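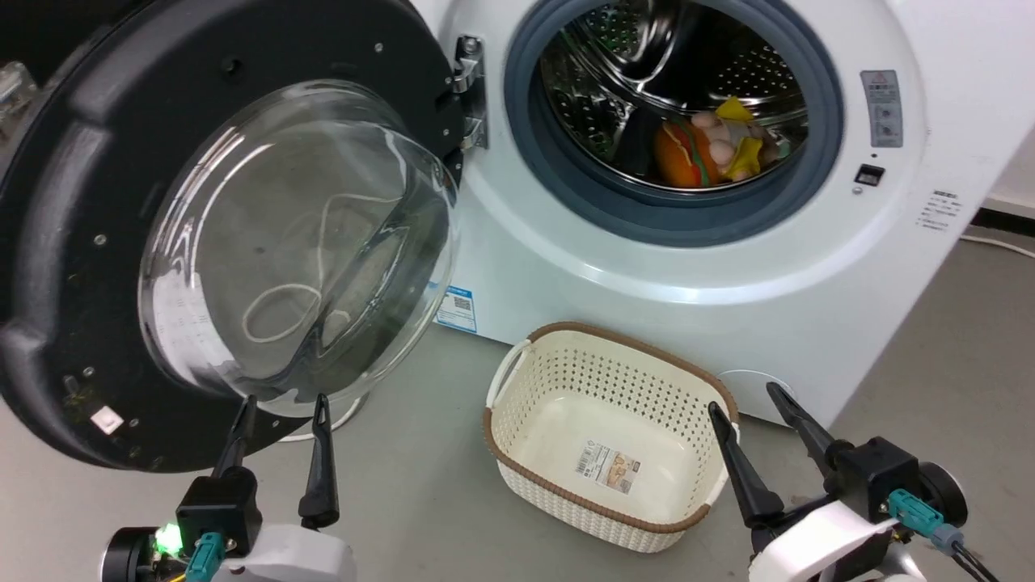

Saturday, February 12, 2022

I have wanted to see the Bunance soap works in Tindton for years, and today they opened the doors! The line was already past the gate when I got there, but it moved fast and everyone was in a good mood.

The tour starts in the boiling room, where four huge kettles were going at once. The smell hits you on the stairs – warm, a bit nutty, much less perfumed than I expected. Our guide said a full kettle makes 1000 bars, and that the plain laundry soap still follows the recipe they opened with. She let us press a thumb into a cooling slab (mine is in there somewhere, sorry, whoever buys it).

My favorite part was the cutting table. One long frame strung with wires comes down and the whole slab turns into bars in a single pull. I stayed for three rounds of it and would have stayed for more.

Upstairs they have the drying racks and a small display of old wrappers, 31 of them, going back to when the place was called Munasinghe. The green one with the swan is gorgeous.

The shop takes cash only, so bring some. I came home with two laundry bars, a bag of soap flakes and a lavender end piece. The Ustero bus stops right outside, and the last one back is at 5:25.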